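로로우, 데스크톱 PC 메모리 모듈 삽입 동작 학습 연구 결과 발표
손목 카메라 영상만으로 슬롯 정렬… 아브홀름 연구소와 공동 수행

2020년 12월 6일

로봇 소프트웨어 기업 로로우(Rolow)는 아브홀름(Avholm) 연구소와 함께 진행한 컴퓨터 부품 조립 동작 학습 연구의 결과를 공개했다. 연구 대상은 데스크톱 컴퓨터 본체 안에서 메모리 모듈을 슬롯에 맞추어 끼우는 작업이다. 해당 학습 방법에는 '에르닌턴(Erninton)'이라는 이름이 붙었다.

메모리 모듈 삽입은 허용 오차가 작고 주변에 전원 케이블과 드라이브 케이지 등이 있어 접근 방향이 제한된다. 기존 방식에서는 본체의 위치를 고정하고 슬롯 좌표를 미리 입력해야 했다. 에르닌턴은 좌표를 입력받지 않으며, 그리퍼 쪽에 장착된 소형 카메라의 영상과 손목의 힘 센서 값을 함께 사용해 다음 동작을 결정한다. 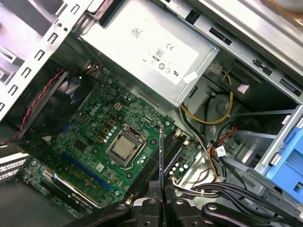

메모리 모듈을 잡고 슬롯 위에 위치한 그리퍼. 측면 패널을 제거한 데스크톱 본체에서 작업한다.

학습에는 작업자가 원격으로 조작한 시연 2374건이 사용됐다. 시연은 지난 6월부터 수집했으며, 본체의 각도와 모듈을 잡는 위치를 매번 바꾸어 기록했다. 한 번에 들어가지 않아 다시 맞춘 시연도 제외하지 않고 학습 자료에 포함했다.

동작은 두 단계로 나뉜다. 첫 단계에서는 영상을 바탕으로 모듈의 방향을 슬롯에 맞춘다. 두 번째 단계에서는 접촉이 감지된 뒤 힘 센서 값에 따라 기울기를 조정하면서 모듈을 눌러 넣는다. 정렬이 기준을 벗어나면 모듈을 들어 올리고 첫 단계로 돌아간다.

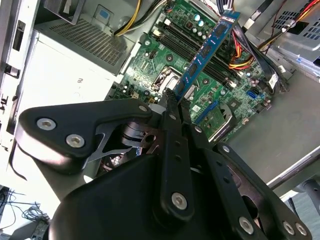 파란색 메모리 모듈의 아래쪽 가장자리를 잡은 두 손가락 끝. 모듈 아래로 메인보드의 DIMM 슬롯이 보인다.

평가는 학습에 쓰지 않은 본체 7종을 대상으로 진행했다. 좌표 입력 방식과 비교한 결과, 삽입을 마치기까지의 평균 재시도 횟수가 31% 이상 줄었다. 케이블이 슬롯 위를 덮고 있는 경우는 이번 평가에 포함하지 않았다. 케이블을 옆으로 옮기는 동작은 별도의 과제로 연구 중이다.

로로우는 시연 자료의 일부와 평가 절차를 연구 목적으로 제공할 계획이다. 후속 연구에서는 모듈 분리와 확장 카드 장착을 다루며, 전자제품 재정비 업체 비소츠카(Wysocka)의 작업장에서 시험을 진행한다.

자료 문의: 로로우 홍보팀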